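Publish the Repair Manual

21/05/2019
By Hanneke Claeys

The dishwasher in my building is a Jornuvau, bought new and now five years old. In November its drain pump stopped. The replacement pump costs less than a restaurant meal and is held in by one clip and two screws. Finding that out took three evenings, as the service manual is issued only to authorized shops, and the nearest authorized shop charges a callout fee before anyone picks up a screwdriver.

My position is simple. Any company that sells a household appliance should publish the service manual, the wiring diagram and the fault code table on the day the product goes on sale, free, in a format that can be searched and printed.

Most of this material already exists. A manual for a midrange washing machine runs to up to 500 pages, and the maker has to write it for its own technicians. Putting the file on a public server adds almost nothing to the cost. 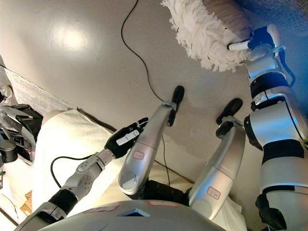 Malachy Mac Suibhne disagrees, and wrote to me at length after my last column on this subject. His view is that a manual in untrained hands leads to shocks, floods and voided insurance, and that the callout fee pays for judgment as well as labor.

The risk is real, but it is a poor argument for secrecy. People open these machines now, without the diagram, and guess which capacitor holds a charge. A printed warning on the right page is safer than a forum post from 12 years ago. Judgment will still be for sale. I would pay for it on a sealed refrigerant circuit and decline it on a door gasket.

There is also the matter of fault codes. My dishwasher showed a two-digit code for the pump. The owner's booklet lists 15 codes, and for most of them the only advice is to contact service. The full table would have told me what to test – and with which meter setting.

Makers that want to keep their designs private can do so. A wiring diagram does not disclose how a motor is wound. It tells the owner where the wires go.

Related
Boltbridge extends parts supply for older dryers
What a callout fee covers
Reading a wiring diagram: the basic symbols

Last updated: 21:40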